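Robots and Machines > When Things Go Wrong
2026-08-18
By Shiyu Jia

Why did the robot stop at the dryer door?

A robot called Nidance is learning to do the laundry. It has two arms, and at the end of each arm is a gripper, a kind of hand with two fingers. One day it was given a job that sounds very easy: open the dryer, put the washing in and shut the door. It got as far as the door. Then it stopped and would not move.

To see why, you need to know how a robot pushes something. When you close a door, your skin and muscles tell you how hard you are pushing. A robot has no skin. Nidance has sensors in its joints which measure force instead. Force is measured in units called newtons. Holding up a small apple takes about one newton.
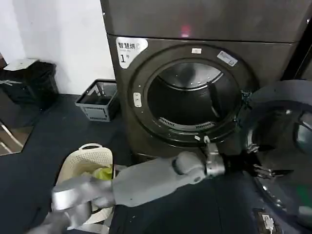 Nidance is allowed to push with a force of 35 newtons and no more. If the sensors read a higher number, the motors must stop at once. This is called a safety stop. It is there so that the arm cannot crush a hand or break a machine.

On the day of the fault, the sensors read 149 newtons. The arm had reached for the door a little too low, and one finger had caught behind the edge. The more the arm pushed, the more the finger was trapped. Nidance did what it was built to do and stopped.

So the safety stop worked. The fault was in how the robot judged where the door was.

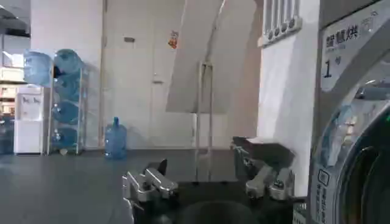
Robots use cameras to find things, and dryer doors are hard for cameras. The glass is dark and shiny. It reflects lights and walls, and the reflections change when the camera moves. The robot's program mistook a bright reflection for the edge of the door. A person might make the same mistake, but would then feel the real edge and move their hand.

The engineers at Parstead, who look after Nidance, made two changes. First, the robot now looks at the door from two places before it reaches out. Second, it touches the door very gently and waits. If the touch comes too early or too late, it backs away and looks again.

They had the robot practise 124 times after that. It is slower than before – but the finger has not been trapped again.
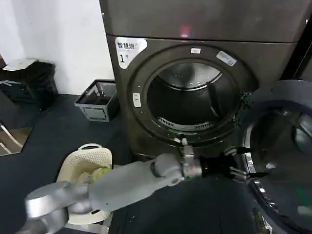 The gripper at the edge of the open dryer door.

What should you do near a robot arm?

Stay outside the marked area, even if the arm is still. A robot that has stopped may start again. Never try to free a trapped gripper yourself. Tell an adult, who can press the red stop button and switch off the power.

Words to know
Gripper – the part of a robot that holds things.
Sensor – a part that measures something, such as force or light.
Newton – the unit we use to measure force.

Tags: robots, forces, safety, ages 8 to 11

Contact us | © Olodport Children's Science Pages | Back to top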